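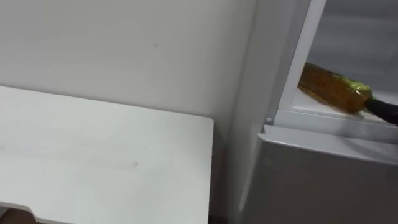
Tabletop and wall next to the fridge. Faint scuffs visible on the top.

September 3, 2024

Sourdough starter, rye against white, continued. Both jars were fed 20 g of starter, 100 g flour and 100 g water. Rye climbed to the rubber band by lunch and then sulked. White did nothing all morning and overtook it at teatime, which ruins the graph I had already drawn.

Flour is from Trirkano. The Hitberg bag ran out in July and I have stopped pretending the two are interchangeable. Trirkano drinks more water and the dough feels like wet cement at the same ratio.

Test loaf: 1000 g dough into the tin, 987 g on the scale afterwards. The missing 13 g is on my sleeves.

- Crumb: tight at the bottom, one cavern under the crust, suitable for bats.
- Taste: decent. Sourer than the Vandenberghe recipe promises.
- Cold proof: next batch goes in the fridge overnight, top shelf. Lid on this time, please. 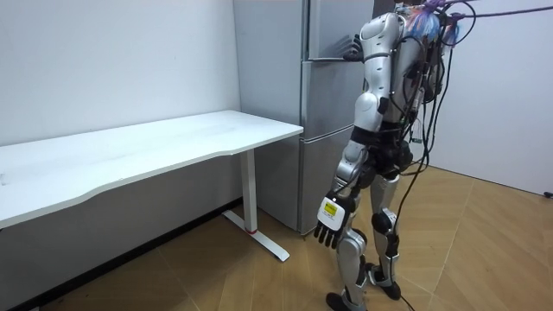

## To do

- Try the Proltholm method (salt added late). Sceptical, but I was sceptical about rye too.
- New rubber bands. The old ones have perished and the marks slide.
- Label jars on the side. Lids get swapped and then we have two starters called Rye.
- Redraw graph.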